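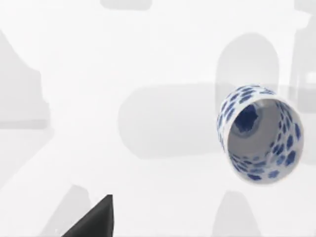

Fig. 1. Cup, white ground, irregular cobalt-blue spots inside and out (computer rendering).

Lecture 7 - Blue and white, part two. Cobalt, trade, copies

Notes only, read with chapter 4. Slides go up later.

Recap from last time
Cobalt oxide = strong colorant, tiny amounts. Survives high firing, most other colors burn off or go muddy. Painted on raw body, clear glaze over, one firing. Underglaze. Know the difference from overglaze enamel (second firing, lower heat, you can feel it with a fingertip, wears off).

Why spots and blotches?
- iron and manganese in the ore, dark patches where pigment sits thick
- "heaped and piled" effect, early 15th c. Jingdezhen. Imported cobalt, coarse grind
- later painters copied it on purpose, dabbing extra pigment with the brush. So dark spots do NOT date a piece by themselves!!
- glaze too fluid = blue runs, edges go soft

Getting to Europe
Portugese first, then the Dutch company. Packed low in the ship, tea on top, water damage didnt matter to the pots. Prices drop, middle-class households start buying. Delft potters answer with tin glaze on earthenware. Looks close from across a room. Chips give it away: buff or reddish body under the white.
Meissen gets true hard-paste in the 1700s. Soft-paste before that in France, lots of kiln losses.

Case study: Doolan
Small pottery town, one works, Vesteck. Opens 1790, transfer prints by the second generation. Engraved copper plate, tissue, rub down, wash off the paper, glaze. Look for joins in the border where tissue didnt meet. Pattern book lists 693 patterns, most never sold well. Two kilns at the start, 20 workers. Clay came down by the Prultach canal, coal the same way. Canal shuts for repairs, the works goes idle. Wage book is in the reader, skim it.

Terms to know
body / biscuit / underglaze / tin glaze / transfer / saggar / second (a flawed piece sold cheap)

For next time
Read the Trirnano inventory, pages 2 to 20. Pick one entry and write a paragraph: what was it for, which room was it kept in, what was it worth next to the items around it. Bring on paper.
Makeup quiz is in September, same room.

Handout revised May 10, 2022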